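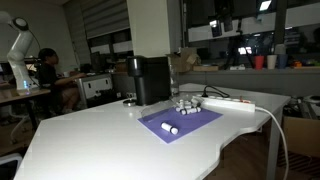
Which Lazarević novel should I read before the movie comes out in August?

Start with Menden, the one they're adapting, and save Platdale for after.

halima_mabula
9 June 2023
Adding to my own answer up there, because I got three messages asking if you need the trilogy first. You don't! I read Menden cold on a bus when I was in college and followed it fine (okay, I was lost for the first 60 pages, but so is everybody).

pamellfan70
Gotta disagree with Halima on this one. Platdale is the better book and it's where the sheriff comes from. If you meet him in Menden he's just a grumpy guy with a limp.

halima_mabula
He's a grumpy guy with a limp in Platdale too lol

inkandpopcorn
Has anyone seen who's writing the script? Same person who did the Pamell miniseries, and they cut the whole flood out of that. I quit after 2 episodes.

pamellfan70
The flood would have eaten the entire budget. I thought the miniseries was great, and my username should tell you I'm picky about it.

inkandpopcorn
You can do a flood with sound and a dark hallway. The book mostly does it that way, she's upstairs listening to it.

tess_reads_late
I tried to get Menden at my library and there's a waiting list already, so if you want to beat the movie, get on it. Also the new paperback has the short afterword and the old one doesn't. I liked the afterword, my sister thought it spoiled the ending.

halima_mabula
Your sister's right, skip it till you're done. I still say Menden first.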